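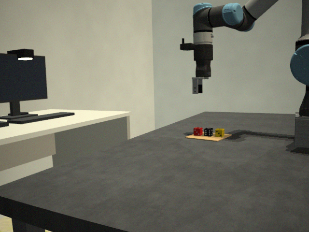

Red, black and yellow on the board, gripper still up above them.

Truso: the dice job and the stop that didn't stop

I've been promising to put this page up since November, so here we go. Truso is my simulated bench — one arm, one big gray table, a wooden-looking board and some dice to pick up. The plan was to get the whole pick routine behaving in simulation before I drove out to Brarnavach and let it loose on the real arm at the Bandara workshop. I'm very glad I did it in that order!

The short version is that my protective stop had a hole in it. If the arm pushed down on something harder than the limit, it was supposed to freeze, raise a fault and sit there until I cleared it. It did freeze. It did raise the fault. And then, if the fault landed while the gripper was getting a new open or close command, the arm cleared it all by itself and carried on down. On a screen you get dice skating off in silly directions. With a hand on the table you'd get something a lot worse. 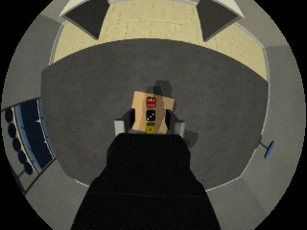

I found it in the dullest way possible, which was reading logs at 2 a.m. with cold tea. I'd left a batch going overnight, 1558 picks, and the summary said 121 protective stops, all cleared. Great, except I'd been asleep! I hadn't cleared any of them. I went back through and sorted them by what the gripper was up to at the time, and every one had a gripper command within the same 7 milliseconds as the fault.

So then I blamed Kurkum, my little gripper driver (always blame the part you wrote in a weekend). Kurkum sends a "ready" message each time it accepts a command, and the arm controller was treating any "ready" as the operator saying go ahead. Same word, same channel, two completely different meanings. I'd picked that name myself, two years ago, and felt pretty clever about it.

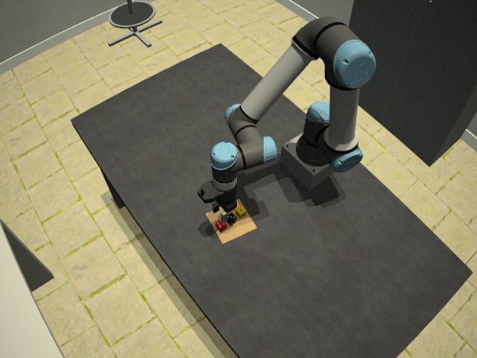 The fix took an afternoon. The gripper now says "grip_ready" on its own channel, and the controller only comes out of a stop when it gets a reset from the operator panel, typed in by me, with the fault number. If the number's wrong it stays put. I also lowered the push-down limit a bit while I was in there, and the approach over the board is slower than it used to be. It makes the demo kind of boring to watch but I can live with that.

After that I wrote 13 nasty little tests that fire a fault at the worst moments I could think of — halfway through closing, right as the fingers open, during a restart. They all hold now. One of them still takes longer to report than I'd like, and I haven't worked out why, so the trip to Brarnavach is on hold until I do.

If you copied my old config from the downloads page, please grab the new one before you run it on anything that can pinch you. The file with "ready" in it is the bad one.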